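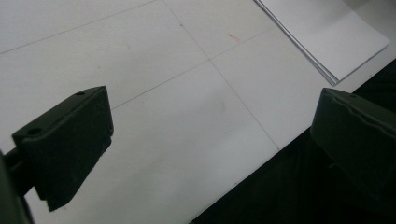 *White worktop with the seam lines visible; paper stack at the upper right.*

# clunness-worktop

Layout files, surface notes and the working procedure for the paper table in the Clunness sorting room. The repo covers the tabletop, the seam grid and where loose sheets and stacks are placed on it. Shelving, lighting and the scanner bench are documented in `julalo-room`.

## Status

Version 9 of the layout. Last full check of the surface was in December. The grid file has not changed since version 7; later versions only touch the zone names and the cleaning notes.

## Contents

- `grid/` – seam lines as a plain CSV, one line per row, start and end point in millimeters
- `zones/` – zone outlines, one file per zone
- `surface/` – log of marks, smudges and repairs
- `labels/` – printable zone cards, US Letter
- `CHANGES.md` – version history

## Surface

The top is white and divided into large rectangular panels. The joints show as thin gray lines. Two of the joints cross a little way in from the stack position, and that crossing is the origin for everything in `grid/`. If the top is ever turned around, the origin stays at the same crossing and the signs are swapped in `grid/header.txt`.

The surface is not evenly bright. Expect soft gray smudges, mostly toward the middle. These are logged as `S` (smudge) and left alone unless they come off on a clean sheet. Anything that can be felt with a fingertip is logged as `M` (mark) and gets its own row.

White paper on a white top is easy to lose track of. Single sheets go down with at least one corner across a seam, so the gray line stops at the edge of the sheet and shows where it is.

## Zones

| Zone | Use | Limit |
|------|-----|-------|
| A | incoming stack | 50 sheets |
| B | sheet being read | one sheet |
| C | set aside, needs a second look | 19 sheets |
| D | kept clear | none |

Zone A may sit at an angle to the seams. Earlier versions asked for the stack to be squared to the grid, and the rule was dropped in version 8. An angled stack is easier to lift from a corner and nothing downstream depends on its direction.

Zone D has no card and no outline file. It is whatever is left between the other zones, and it should be wide enough to lay a sheet flat in either direction.
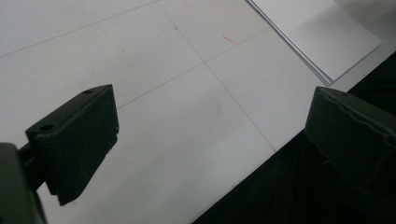 Smudges in zone D are checked before each batch, working from the middle outward. The grayer area in the middle is known and has a standing row in `surface/log.csv`. Do not open a new row for it unless the outline has changed.

## Procedure

1. Wipe the top with a dry Geum cloth. Damp cloths are for `M` rows only.
2. Place the incoming stack in A. Split anything over the limit.
3. Take sheets from the top of the stack, one at a time, to B.
4. Move each sheet to the outgoing tray or to C.
5. When C reaches its limit, stop and clear it before going back to A.
6. Log any new marks, with the distance from the origin along both seams.

A full batch takes roughly 2 hours, including the wipe and the log. Stapled sets are counted as one sheet in B and by page in C.

## Coordinates

X runs along the longer seam, Y along the shorter one. Values are whole millimeters. Seam width is ignored and all points are taken at the center of the gray line. Example row:

```
id,type,x,y,note
S-19,S,140,-85,soft edge
```

The negative sign is correct. Y increases away from the person seated at the table.

## Known issues

- The zone cards curl after a few weeks and catch on the underside of the stack. Heavier stock is on order.
- The older log rows use inches. They are flagged `in` in the note column and have not been converted.
- `zones/C.txt` overlaps one seam. The overlap is intended; the check script reports it as a warning.
- Seams collect dust. Brush along the line with a soft brush before wiping.

## Related

- `julalo-room` – floor plan and lighting
- `zodik-labels` – template source for the zone cards

## License

Layout files and text may be copied and changed freely. Keep the version number of the grid with any copy, as older logs cannot be read against a different origin.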